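Keltbridge HG Paired Hand-Held Grippers with Three-View Recording

Home / Products / Demonstration Capture / HG Pair

Availability: built to order
Ships from: Brisholm
Supplied with: left gripper, right gripper, marker cubes, head camera mount, Plotodora software

Overview

The HG Pair lets a person record two-handed manipulation without a robot on site. The operator holds one gripper in each hand and does the task at a normal table. A wide-angle camera on each gripper records what happens at the jaws, and a camera at the head records both hands and the work surface. The recordings are used to train control policies for two-arm robots.

The design comes from the Šimkus method, which Rasa Luik and Normunds Vītola developed to answer a practical question: how much does the head view add when both hands already carry a camera? Earlier sets relied on the gripper views alone. Those views are good close to the object and poor at telling where one hand is in relation to the other. 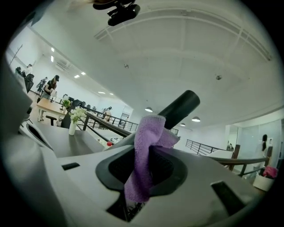 The gripper cameras use fisheye lenses so that the room stays in view while the jaws are busy. Fixed features such as ceiling lights, railings and door frames give the tracking software something to hold on to when cloth or another soft object covers the middle of the picture. We recommend recording in furnished rooms with the lights on. Plain walls at close range give weaker tracking.

Marker cubes

Each gripper carries a cube printed with black-and-white square markers on its faces. The head camera reads whichever faces are turned toward it and works out the position and angle of the gripper. One clear face is enough for an estimate. Two or more faces give a steadier one, and Plotodora keeps the number of visible faces with every sample so that weak stretches can be filtered later.

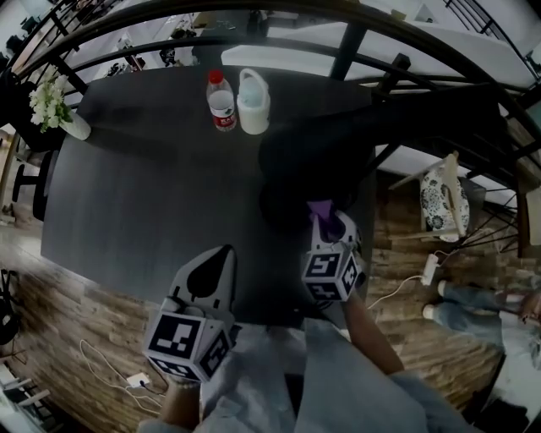
Head view of the HG Pair at a table, with soft purple material held in the right gripper.

Keep sleeves clear of the cubes. A loose cuff can cover a lower face when the wrist turns, and the estimate then depends on the faces that are left. The tabletop should be matte if possible. Glossy tops reflect the markers and can produce false readings.

What the study found

Luik and Vītola recorded 178 demonstrations with soft materials, using 4 operators. They trained one policy on the 2 gripper views and another on all three views, then compared them on the same robot and the same tasks.

The three-view policy did better on tasks where both hands had to meet, such as passing material from one hand to the other. On single-hand picks the difference was small, and for those tasks the gripper views may be all you need. The authors also dropped 7 demonstrations in which marker tracking was lost for too long to repair. The published comparison does not include them.

They did not test rigid parts or tools, and we make no claim for those here.

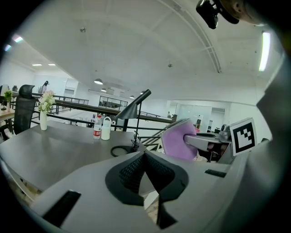 Objects already on the table can stay there. In the study, the surroundings were deliberately left alone between sessions, and policies trained that way coped better when the robot was moved to a different desk. Clear enough space for both hands to work and leave the rest.

Recording procedure

Start Plotodora and check that all three views are live.
Hold both grippers where the head camera can see the cubes.
Close and open each gripper fully once.
Carry out the task at an even pace.
Bring both grippers back into the head view before stopping.

The opening and closing step sets the jaw range for that session. Repeat it after changing pads or handing the set to another operator.

Replacement parts

Soft pads, marker cubes and camera mounts can be ordered separately. Cubes are sold in matched pairs because the left and right patterns differ. Do not mix cubes from two sets; the software will report a conflict and refuse to start recording.

Ordering

Tell us which robot arms the data is meant for when you ask for a quote. Jaw geometry can be matched to most parallel grippers at no extra charge. Orders placed before the end of November ship in December.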